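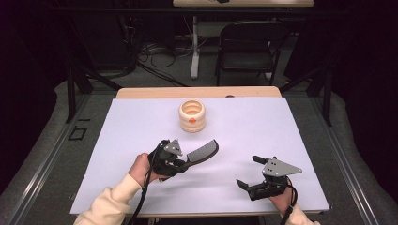

The cream ribbed cup, orange dot toward the front.

Monday, October

Up before six to draw the first sample while nothing else in the house was running. Cold tap at the laundry sink, raw side, aerator off, ran it until the pipe felt the same temperature as the wall, then filled the bottle to the 100 mL line. Second bottle from the kitchen cold tap, which is supposed to be soft. Labeled both before filling them. I did it the other way around last month and had to throw out a pair.

Trulteo kit for both. It is a drop titration, so the result depends on holding the bottle straight up and not getting impatient near the end point. The color goes from wine red to a muddy purple to a clean blue, and the instructions say to stop at blue. I used to stop at purple. All my summer readings are probably low for that reason and I have put a bracket around them in the notebook. I am not going to correct them, as I have no idea by how much.

Raw water: 461 mg/L as calcium carbonate. Divided by 17.1 to get grains, that is 27 grains per gallon. The number on the sticker inside the softener lid, in the installer's handwriting, is 15. The controller was set to 15 as well.

Kitchen tap: blue after the first drop. So the kitchen tap was soft this morning, which proves less than I wanted. The unit regenerated overnight and anything will read soft the morning after. The test that matters is the last day before the next regeneration. I have had this softener four years and have never tested on that day.

Wrote out the arithmetic at the kitchen table. Meter reading for the past month was 3,492 gallons, all of it through the softener except the outside spigots, and those have been shut since the first cold night. At 27 grains that is a load of 94,284 grains for the month. The resin is good for 24,000 grains at the salt dose it is set to. With the hardness entered as 15, the controller thinks it has 1,600 gallons before it needs to regenerate. With 27 it has 889. So for nearly half of every cycle the resin was spent and the house was on hard water, or something sliding toward hard water, and then it went soft again and I stopped noticing.

That accounts for most of what I had written down as separate faults:

Kettle scaled on some weeks and not on others.
Shower glass the same.
Towels stiff, then not stiff, with no change in detergent.
The dishwasher rinse aid seeming to work better from some bottles.

I had the towels down as a dryer problem. I replaced a dryer vent hose in August for it.

Called Ibrahim at nine, when the shop opens. They are the ones who did the install. The man on the phone looked up the ticket and said 15 was the figure they used for the whole road at the time, from the old well. The district switched the road over to the Pranano well field two winters ago. There was a notice. I found it after lunch in the drawer with the appliance manuals, still folded. It gives chlorine and nitrate and a phone number and says the water "may differ slightly in mineral content." He offered to send somebody out to reprogram the head for the price of a service visit. I said I had the manual.

Reprogramming took ten minutes, most of it finding out that the Stukora head wants the advance and set buttons held together and released together. If one comes up early it goes into diagnostics and shows the total gallons since installation, and you have to wait for it to time out. I saw the total three times. Hardness now 27. Reserve left on automatic. Regeneration time left at two in the morning. Started a manual regeneration at 10:40 so the count would begin from a full bed.

Sat on the step and listened to it. Backwash, then the long brine draw, then slow rinse, fast rinse, refill. Checked the brine draw with a hand on the line and by watching the level in the well. The level fell steadily. Drain line ran clear after the first minute. No water in the house worth using for an hour and a half, which I had not mentioned to anyone, and there was a shout from upstairs during the fast rinse.

Salt consumption will go up. At eight pounds a regeneration I was using a little over two cycles a month. By the new figures it will be closer to four. That is more bags down the basement stairs and I will not pretend to be pleased. Two alternatives considered and written down so that I don't go through them again in January:

First, raise the salt dose to get more capacity per cycle. Fewer regenerations, but the return per pound gets worse as the dose goes up. More salt overall. Rejected.

Second, put the toilets and the laundry sink back on raw water. Would take a good share off the load. The toilets branch off after the softener, behind finished drywall. Rejected for this year. The laundry sink already has its own raw tap and can have a sign on it.

Amarachi Eze came by after four to return the pipe wrench and stayed for tea. She is on the same road and has the same head on her unit, installed the same month. She did not know her setting. I gave her the kit with enough reagent left for her two samples and told her about purple and blue. She said her coffee maker has been asking to be descaled every other week and she had assumed it was on a timer to sell descaler. It may be that too.

We compared tea from the raw tap and from the softened one, same leaf, same steeping time. The raw one had a film on it that broke into plates when tilted and left a brown line on the inside of the mug. The softened one was clear and darker. She preferred the taste of the raw one. So did I, a little. I had expected the softened one to be better and I am recording that it wasn't. A tap on the raw line at the kitchen sink would be possible by way of the basement ceiling. One tee, one shutoff, a short run of quarter-inch tubing. The film is carbonate and tea compounds and is harmless as far as I have read.

Descaled the kettle in the evening. White vinegar and water in equal parts, brought to a boil, left to stand until cool. Scale came off the floor of it in flakes, the thick patch near the element needed a second round. Weighed the dry flakes on the kitchen scale because it was out. Two grams. The kettle was last done five weeks ago. I rinsed it four times and it still smells.

Shower head is in a bag of the same mixture, hung from the arm with a rubber band. Will come off in the morning.

Still open:

Test the kitchen tap daily, before breakfast, until the next regeneration. The reading on the last day should be zero drops past the first. If it isn't, either the resin is tired or the capacity figure is optimistic and I will drop it to 22,000 and start over.

Check for iron. Orange ring in the upstairs toilet tank, faint. The Pranano notice does not list iron. If there is any, it has to be added to the hardness setting, and the 27 is wrong too. The Trulteo kit does not cover it. Order strips.

Write the date and the new number on the sticker inside the lid, next to the old one. Pen would not take on it tonight, the underside was damp with condensation. Use the paint marker.

Water heater. If it has been getting hard water for half of every cycle over two winters, there is sediment in the bottom. It pops when it fires from cold. I have been calling that expansion. Drain a bucket from the bottom valve at the weekend with the gas on pilot and look at what comes out, and have a cap for the valve on hand before opening it, as the plastic ones do not always close again.

Meter at 9:15 p.m. read and entered. Salt level in the tank is at the third ring from the top. One bag left on the pallet.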